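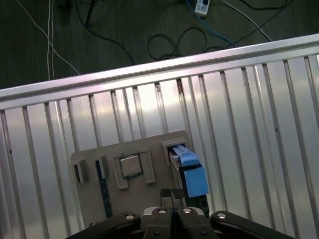
Re: [ploltoncombe-history] Where should the old recordings live?

Dear all,

What a lovely flurry of mail to come home to! I've been meaning to answer since breakfast, but then the tomatoes needed tying up and you know how that goes. Somebody wrote:

> We have 107 interviews now and they're all on the one
> computer at the library annex. Shouldn't we pay for
> online storage and be done with it? Ferkari quoted us
> $39 a month. Also, does anyone still have the tapes
> from the Clondivden side of the river?

Taking the last part first: yes, I have them, or most of them, in two shoe boxes under the guest bed. They're labeled in my mother's handwriting (good luck to us all), and I'd be delighted to have company going through them.

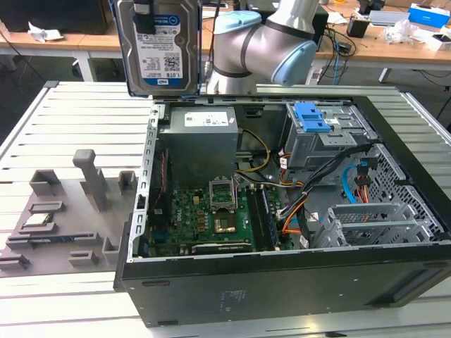 As for storage, I'm not against paying for it, but I'd hate for that to be the only copy. My cousin's church did it that way, the card on the account expired, and they spent most of June writing pleading letters. I would much sooner see a copy at the library, a copy online, and one on a plain hard drive in somebody's closet on the other side of town.
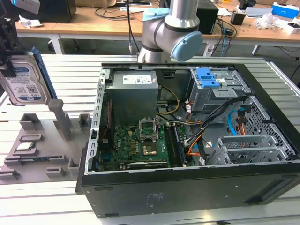 Dell desktop tower, side panel off

A bare drive isn't a big expense, and we still have $500 from the quilt raffle. Whoever keeps the closet copy should plug it in every spring and play a few interviews all the way through. I'll happily do that part, I could listen to the ferry stories all day long.
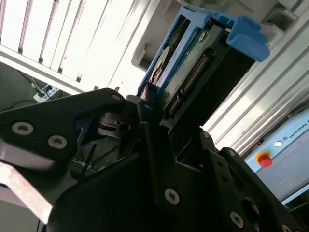

The other thing is names. Half the files are called things like "side B good one," and it doesn't matter how many copies we make if we can't find the Đào family interview when their grandchildren come asking (they have, once already!). Could we agree on surname, then place, then year? I'll start a list and send it along with my pound cake recipe, which three of you have asked for.

Warmly, from the porch

--
ploltoncombe-history mailing list
To leave the list, reply with "unsubscribe" in the subject line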